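Forum > World News > Conflicts & Peacekeeping
Last updated: May
5 min read

Treletti ceasefire extended another 90 days – good news or just stalling?

marshlight
So they signed it. Another 90 days, same terms, same line on the map, and the observers stay where they are. I've been following this since the first round of talks and I figured I'd be happier. I mean, I AM happy, people aren't getting shelled and that counts for a lot. But I read the statement over breakfast and it's the same statement as last time with a new date on it. No word on prisoners and no word on the road to Stevel. What does everybody else think?

gravel_road
Good news. I'll take a boring extension over an exciting collapse any day of the week. Did you see the pictures of the market in Treletti when the first one held? People selling onions again!

old_tin_cup
I did two tours as a peacekeeper (a different place, a long time ago, please don't ask me which) and I'd say the same as gravel_road, up to a point. Extensions are normal and they all look alike on paper. What you watch is the stuff underneath. Are the local commanders talking by radio? Do the patrols get waved through? If that's going on, the statement can be as dull as it likes.

marshlight
OK but are the patrols getting waved through? The mission's own count was 91 violations in the last period. That doesn't sound waved through to me.

old_tin_cup
Depends what's in the 91. When I was doing it we logged everything. A guy firing at a goose was a violation. A truck parked on the wrong side of a ditch was a violation, and it got logged again the next morning if it was still there. I'd want to see how many involved heavy weapons before I got worked up.

pepperbox
See, this is what bugs me about these threads. "A guy firing at a goose." There are families who haven't slept in their own houses in over a year and we're sitting here saying eh, it's probably geese. The Yimer side has moved its guns back and then forward again at least once, it was all over the radio. The mission said it was "concerned." Great. Glad they're concerned.

old_tin_cup
I didn't say it was all geese. I said the number by itself doesn't tell you much. Both things can be true.

pepperbox
Fair enough, I came in hot. But I still say the mission is too small. It's around 2,000 people counting the cooks and the drivers, for a line that runs from the river clear up into the hills. How many of those are out at night? That's when things happen.

gravel_road
More people costs more money and every country paying for it already wants out. I wouldn't ask for a bigger mission right now. You ask for bigger and somebody says fine, let's review the whole thing, and then you've got no mission.

marshlight
That's kind of a depressing argument lol

gravel_road
It is! I'm not saying I like it. I used to be way more hopeful about this stuff.

fencepost77
Been lurking. Can someone explain the Stevel road thing to me? I see it in every article and they all act like you already know.

marshlight
Sure, as best I understand it. Treletti sits in a valley and there are really only 2 ways in by truck. One goes through Yimer, and you can guess how that's going. The other one goes over the pass to Stevel, and it was mined early on. Both sides say they'll clear it and both sides say the other one has to go first. So everything comes the long way around on farm tracks, and in the wet months the farm tracks are soup. Flour costs a fortune, and so does diesel. That's why people like me keep harping on it – if the road opens, the place can breathe, ceasefire or no ceasefire.

fencepost77
Thank you, that's the clearest I've seen it put. So why isn't it in the deal?

pepperbox
Because a closed road is leverage and neither of them wants to give it up. That's my whole problem with the extension. It freezes the part that suits the guys with guns and leaves out the part that would help anybody else.

old_tin_cup
Half agree. But mine clearing takes months even when everyone behaves, and you can't put crews on that pass without a ceasefire in place first. So the order isn't crazy. Quiet first, then survey, then clear. What I'd like to see is a survey team named before this one runs out. If we get to the end with no survey team then I'm over on pepperbox's side of the table.

pepperbox
I'll save you a chair.

marshlight
Ha. Okay, a survey team is a good thing to watch for.

quiltandkettle
Coming at this from another direction. I live in Madeton and we've got a fair number of Treletti families here now, more than I'd have guessed for a town our size. I've been helping with English practice a couple of evenings, mostly just drinking tea and talking, and I asked one of the women what she thought about the extension. She shrugged. She said her mother is still there and her mother's view is that 90 days is enough to plant beans but not enough to fix the roof. I've been chewing on that ever since. All of us are arguing about violations and leverage and she's deciding whether to buy shingles.

The other thing I hear a lot is that going back isn't one big decision. Some of the men want to go and look at the house first. The kids have made friends at school and don't want to go anywhere. And no one trusts the Yimer checkpoint, so even a visit means the farm tracks, in somebody's cousin's van.
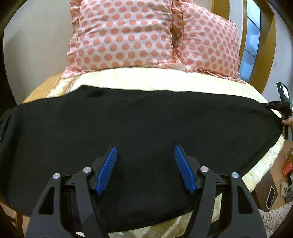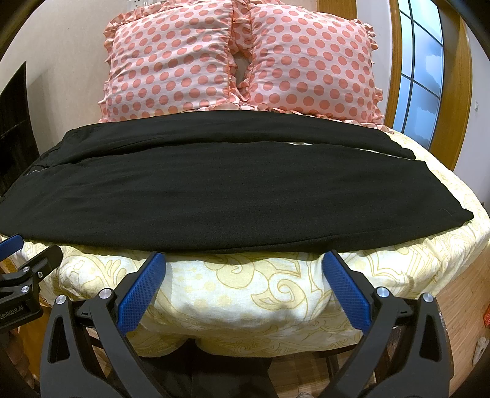
So I guess my answer to marshlight is that it's good news and it's stalling, and the families I know treat it like weather. They look at it and plan around it. What would change their minds is the same thing you all landed on, the road. I've heard "Stevel" more times over tea than I've heard the word "ceasefire."

old_tin_cup
That's worth more than most of the articles. Thanks for writing it up.

gravel_road
Beans but not the roof. Yep.

pepperbox
I'd still like more people out at night. But yeah, good post.

fencepost77
Is there anywhere that posts the violation reports broken down by type? I'd like to see if it's geese or guns.

marshlight
The mission puts out a summary near the end of each period but it's only totals. There used to be a longer one with a table in the back, I'll see if I can dig it up tonight and drop it in here.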